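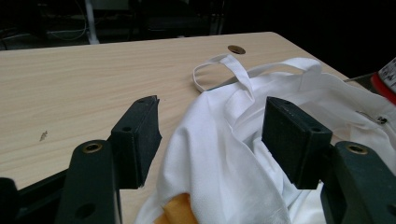

The new grasp proposal module went into the main branch in December, and I have been itching to write about it ever since! For anyone who skipped the last issue, this is the part of Atitau that looks at whatever the camera gives it and suggests places where two fingers could close. Our old version was fine with boxes and cans, anything that keeps its shape while you think about it. Cloth was another story. A white bag bunched up on a pale table, one handle looped out flat behind it and a second arched over the top, gives you hardly any color contrast to work with, and the depth image is all little ridges and valleys that look like edges and mostly are not. The old code would pick a fold, any fold, and be very sure of itself.

The big change is that we stopped asking for a single best grasp. The module now returns a ranked list of 5, each with its own approach direction and an estimate of how much cloth will end up between the pads. Agnese Lūse wrote the estimator, and I love how simple it is. She treats the space between the open fingers as a box, pushes that box forward along the approach, and adds up the surface it sweeps through. A handle scores low on volume but high on shape, a thick fold scores the other way around, and the planner gets to choose depending on what it wants to do next. Lifting the bag? Take the handle. Moving it out of the way? A fold is fine.

There is one catch that took us ages to find. The finger pads tilt inward on our setup, and the sweep box had been built as if they were square to each other. So every estimate came out a little too generous near the tips, which is exactly where you pick up thin things like straps. Once Agnese swapped the box for a wedge, the strap grasps moved up the list right away. I had spent two evenings blaming the depth filter. Sorry, depth filter.

Now for the data side, which is where most of my own time has gone. The training and test recordings come through Wivance, our labeling and playback tool, and the set for this round has 2993 clips in it. Of those, 1893 have the cloth touching some other object for at least part of the clip, and those are the ones I care about. A bag lying alone on a table is a nice warm-up. A bag with something leaning on it, or half under it, is much closer to what people will really ask for, and it is where the segmentation gets confused about which pixels move together.
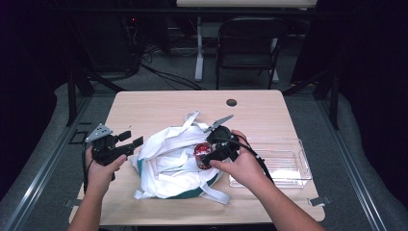

Two grippers on the cloth task, with the red can held in the right one.

What we want out of clips with both hands in view is timing. If the right gripper has an object and the left one is near the bag, when does a person decide it is okay to start the second motion? The planner in Atitau used to treat the two arms as a strict queue: one finishes, the other begins. It was safe and painfully slow to watch. The new scheduler (still on a branch, please be gentle with it) lets both arms plan at once and only makes one wait if their swept paths overlap. It reuses Agnese's wedge code for that check, so we got a good chunk of it for free.

Shona Sutherland has been working on the playback end and has made my life so much better. Wivance can now line up the close view and the overhead view on one timeline, and you can drag a marker in either and the other follows. Before this I was matching them by eye with two windows open, stepping back and forth until the fingers seemed to agree. She also added a filter for clear plastic, since trays tend to leave holes in the depth image and we want to know when a strange grasp suggestion is really a missing surface. Type "clear" in the search box and it brings up every clip with that tag. Small thing, big smile.

Some bits that are still rough:

The grasp list can reorder itself between one camera update and the next when two folds score almost the same. We are trying a small bonus for whatever was on top last time. It helps, but it also makes the planner stubborn if the cloth slides.

The scheduler does not know about cables yet. It thinks of each arm as a clean shape with nothing trailing behind it. Shona has a sketch for a slack model and would welcome a second pair of eyes.

Anything over 3000 clips makes the Wivance index slow to open, and we are getting very close to that. I plan to split the index by task before the next batch goes in.

If you want to try the new grasp module, update Atitau, then set the proposal mode to "wedge" in your config. The old mode is still in there under "box" and will stay for at least one more release, so your existing tests should keep running. Bug reports go in the usual tracker, and if you can attach the clip along with the ranked list, please do – I can replay it on my end and see the same scores you saw.

Next issue I hope to have scheduler timings to show you, and Agnese has promised a write-up of the wedge math with drawings.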